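Notice of Evaluation

The Ultgate Residents' Association received the Skondik folding unit on loan for a period of 30 days, under terms set out in a letter from the supplier, Nygård, and countersigned by the Association's secretary, Jeanie Menzies. The letter ran to four pages. It stated that the unit was a household model, that it would fold any flat textile presented to it, and that the Association was to report on its performance in writing, with candour, by 23/08/2025.

Mrs. Menzies had been secretary for eleven years and had never been asked for candour. She read the clause twice and placed the letter in the green folder.

The unit was installed in the common laundry on the ground floor, at the long table where residents had sorted their washing since the building opened. The technician from Nygård bolted it down, ran it through its starting routine and left a card with a telephone number. He asked that no one feed it socks. The following rules were then posted beside the door:

Residents are to place one article at a time on the table.

Residents are to keep their sleeves clear of the arm.

Residents are to record each article in the book provided, with remarks.

The book filled faster than the secretary had expected. In the first week, 80 articles were entered, most of them tea towels. The remarks were brief. "Satisfactory." "Corners good." "Slower than my mother." A resident of the third floor, who did not sign, wrote that the arm had paused over his work shirt for some time before touching it, and that he had found this considerate.

Mrs. Menzies did not regard consideration as a feature. It did not appear in the supplier's brochure, where the principal features were listed as reach, grip and quiet operation. She nevertheless copied the remark into her draft under the heading Other Observations, and beside it she pencilled a question mark.

It was her practice to inspect the unit each evening after the laundry had closed. She brought her own washing, so that the inspection should be a fair one, and she laid the articles down in no particular order. The arm swung across, opened its two fingers, lowered them and drew one edge over the other. When it had finished, she took the article away and examined the fold under the light, as she would have examined the minutes of a meeting she had missed.

There were faults, and she noted them. The unit could not manage fitted sheets. It made two attempts at a quilted dressing gown and then returned to its resting position, where it remained until the switch was reset. It folded a pillowcase into thirds on one evening and into quarters the next, without any change in its settings. On the subject of the pillowcase she telephoned the number on the card. She was informed that a correction, to be known as Mudus, had been issued in June and should already have reached her unit. It had not. The correction was sent that night, and after that all pillowcases were folded in thirds.

By the third week the book held 171 entries and the remarks had begun to change. Residents who had formerly left their washing and gone upstairs were staying to watch. The Association's minutes had long recorded complaints about chairs in the common laundry, which had been removed on grounds of tidiness. Two chairs now appeared there. Mrs. Menzies knew whose they were and entered nothing.

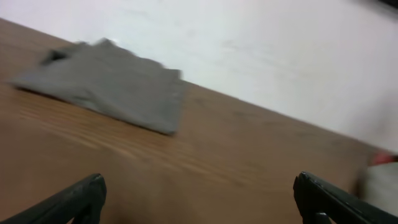
On the twenty-second evening she brought down her late husband's T-shirts. They had been in a drawer for six years, clean and put away badly, for she had done it in a hurry at the time. She had not intended to include them in the evaluation. She set the first one down, and the arm came across the table toward it at its ordinary speed, as it did for tea towels.

The fold was correct. She gave it the second shirt, and the third. The work took most of an hour, and at the end of it she carried the pile upstairs on her forearms, level, as one carries something for a ceremony. She did not write in the book that evening, and it was the only omission in her record.

The report was delivered on the date required. It stated that 278 articles had been presented during the period of the loan, that the unit had performed as described with the exceptions listed in Appendix A, and that the Association wished to be advised of the price. Under Other Observations there was a single paragraph. It said that the unit treated all articles alike, that residents had remarked upon this favourably, and that the secretary concurred.

Nygård replied within the week. The company thanked the Association for its candour and enclosed a form.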